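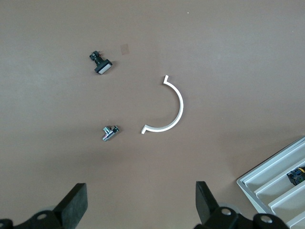 Our supervisor asked us at the start whether a cheaper pair of fingers could do the same work as the Zenimico gripper, if only the controller was tuned properly.

Home | Projects | Robotics Lab | Reports | Contact

Print this page | E-mail this page

Comparing two grippers for sorting of small parts

We tested two grippers, Zenimico and Barnomik, on the same arm with the Clinier controller. The parts were small hardware such as a push-button switch, a chrome angle fitting and a white arc-shaped bracket. Each part was tried 10 times with each gripper, at 6 different closing speeds.

The fitting was the most difficult – it rolled when one finger touched first. The bracket is flat and thin, so the fingers must come very near to the table. At low speed the Barnomik was almost as good, but its colour marking wore off and we had to calibrate again. In total we logged around 3,224 camera frames.

Comments (2)

Brophy Lab: Did you try softer pads on the Barnomik? Ours behaved much better with them.

guest: Please add the closing force to the table of results.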